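Wood floors get talked about as though they were delicate, and mine have put up with two dogs, a leaky radiator and a teenager with a skateboard, so let me start by saying that you probably don't need to worry as much as you do. What they want is a little attention, often, and not very much water. I've lived with plank floors in three different houses now and these are the habits that stuck with me.

## Sweeping and dust

Grit is what wears a finish down. It comes in on shoes, it gets under a chair leg, and then every time somebody pulls up to the table it works like sandpaper. I sweep the hall and kitchen in the evening, after supper, and leave the other rooms until they look like they need it (which in June, with the windows open, is more often than I'd like!). A soft broom is fine. If you use a vacuum, switch off the spinning brush or put on the bare floor head.

Always go with the boards. Dust sits in the seams, and if you sweep across them you just pack it in tighter. For seams that are already packed, an old toothbrush and a bit of patience will do it, and I like to put the radio on and do one corner at a time.
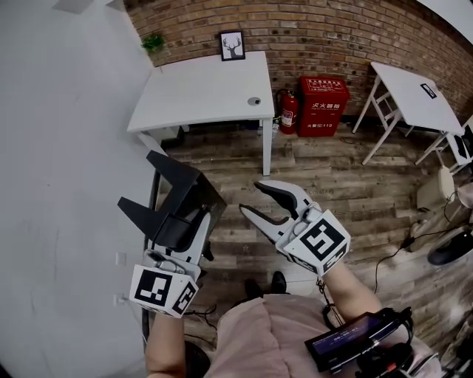

*Plank flooring with a white wall and red brick.*

## Where the floor meets brick

Old brick sheds. You'll find a fine reddish powder along the bottom of it, and if you mop that up wet you end up with pink mud in the gaps between the boards, and it's a terrible thing to get out once it dries. Vacuum first with the narrow nozzle, then go over the edge with a barely damp cloth. When I lived in Treltport I had a whole chimney wall like this, and my neighbor Anouk Van Leeuwen talked me into brushing on a clear masonry sealer. It took an afternoon and cut the dust down to almost nothing. Try a small patch low down before you do the rest, as some sealers leave a shine and you may not care for it.

## Washing

Wring the mop out until you think it's dry, and then wring it once more. I use a bucket of warm water with a small squirt of plain dish soap, and I change the water when it turns gray. Skip the vinegar. My mother swore by it, and I did too for years, but it slowly dulls a varnished floor and you only notice when you move the rug.

Work backward toward the door, and follow up with a dry towel under your foot if you're having company and don't want streaks. For sticky spots, lay a damp cloth on top for a few minutes and then wipe. Candle wax wants the opposite treatment – hold a bag of ice on it, let it go brittle, and lift it with an old plastic card.

## Scratches and dents
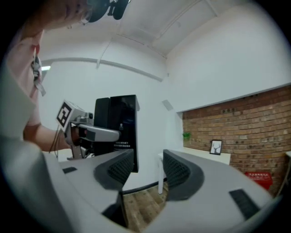

A light scratch that hasn't gone through the finish can often be hidden with a wax stick in the nearest color. Buy one shade lighter and one shade darker than you think, and blend them, because hardly any board is one color all the way along. Rub it in, wait ten minutes, buff with a sock.

Deeper marks need sanding, and that's where people get carried away. Start with 60 grit only if there's a real gouge. Otherwise 100 is plenty, by hand, with the grain, and stop sooner than you'd like to. Wipe up every bit of dust before you touch up the finish.

Small dents in bare or oiled wood will sometimes come up with steam: damp cloth, warm iron, a few seconds at a time. Don't try it over varnish, it can go cloudy on you.

## Felt pads

Put them on everything that moves, and check them when you change the clocks. The stick-on ones collect hair and slide sideways, so for dining chairs I've gone over to the kind with a little nail in the middle. Tap them in gently, and drill a tiny starter hole first if the leg is narrow or old.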